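Chapter 7
A Kitchen Errand for Your Robot

By now your arm can move where you tell it to. In this chapter you'll give it a real job, and it's a great one: open a refrigerator, then pick up a drink. We built ours at Godside, a shared workshop where Eylül Erdem wired the arm and Kaan Gökçe wrote the motion code over one long February. It took 97 tries to get a run we liked, and we learned something from nearly 46 of them!

Start with the door. A hinged door travels along an arc, so the wrist has to turn while the arm pulls. Measure from the hinge to the spot where the fingers will hold, and write that number down before you touch any code.

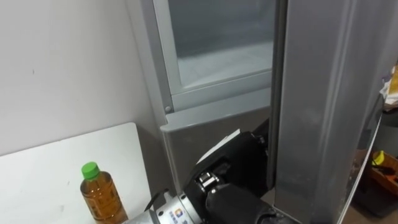
Figure 7.1 Working close to an open refrigerator. Note how near the wrist is to the lower panel.

Clearance comes next. Move the arm by hand through the whole path with the motors off, and mark any point where a cable goes tight or a knuckle could bump the cabinet. Kaan likes to do this twice, once slowly and once at the speed he plans to run.
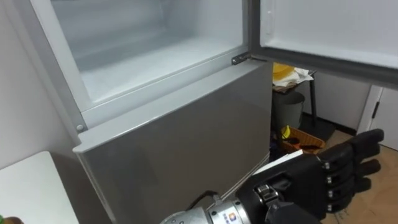
Save each of those points as a waypoint. You can get a smooth pull from very few of them, and three is a fine place to begin. Add more only where the motion looks jerky.

The bottle is the fun part. Close the fingers in small steps and stop as soon as the motor current rises. 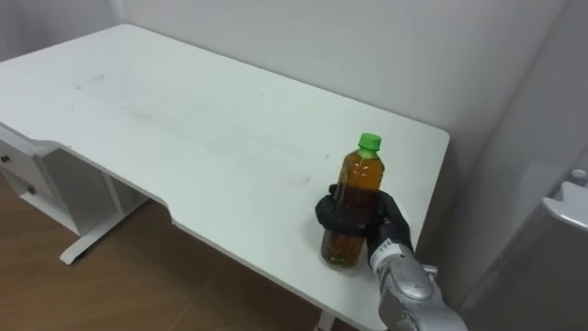
Where should the hand hold a full bottle?
Near the middle, close to its center of mass, so it has less tendency to tip when lifted.

Section 7.1 begins with the hinge measurement. Have a tape measure and your notebook ready.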